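Cushion and pillow covers: common questions

Last updated: April

Which size cover should I buy?

Measure the insert from seam to seam with a tape, laid flat, without squashing it. For a snug fit, choose a cover the same size as the insert or up to 5 cm smaller. A bigger cover will slide around and the corners will go flat. Our covers are sold under the Lerkar and Motaung ranges, and both use the same sizing.

How do I get the insert in without a fight?

Turn the cover inside out. Put your hands inside, find the two far corners and take hold of the insert's corners through the fabric. Then peel the cover down over the insert, the way you'd do a doona. Work the near corners in last. If the fabric bunches in the middle, stop and pull it back to the top edge before going further.

Plush covers grip the insert more than flat ones do. Hold a good handful of fabric when you pull, well away from the zip.

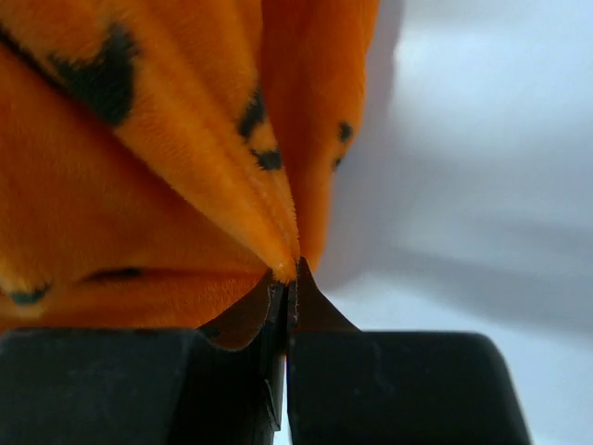
Can plush covers go in the dryer?

Line drying in the shade is best. If you have to use the dryer, set it to low, take the cover out while it's still slightly damp and brush the pile with your hand. High heat flattens the pile and it doesn't come back.

How do I wash a printed cover?

Take it off the insert, close the zip and turn it inside out. Cold or warm wash, 30 degrees at most, with ordinary liquid detergent. Bright colours should be washed on their own the first two times. Don't soak them overnight and don't use bleach, including the oxygen kind.

The cover has twisted on the pillow. Do I have to start again?

Usually not. Lay the pillow flat on a table and find the opening first. Take one end of the cover in each hand and pull outwards until the twist loosens, then turn the loose part back over the pillow.
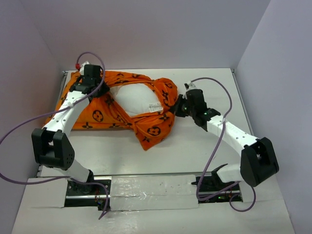 If one corner is still hanging, reach inside and push the insert into it with your fist. Give the pillow a shake from the opposite end. Where the twist is very tight, take the cover right off, as tugging at it can strain the seam beside the zip.

Should I cut the label off the insert?

Leave it on. It has the care instructions, and we ask for a photo of it if you make a claim.

Why does my new cover look creased?

They're posted folded. Most creases drop out within a day or so of use. For stubborn ones, iron the cover inside out on low, or hang it in the bathroom while you have a shower. Don't iron plush.
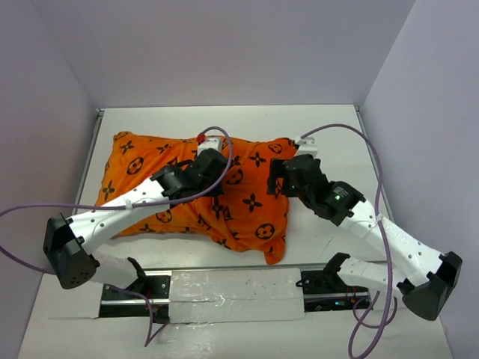 Orange pillow with dark floral print, rumpled and folded.

Can I return a cover I've tried on a pillow?

Yes, within 30 days, as long as it hasn't been washed. Send it to the Delcombe store, marked to the attention of Reiko Katayama, with your order number inside the parcel. Prarnum inserts can only be returned in their sealed bag.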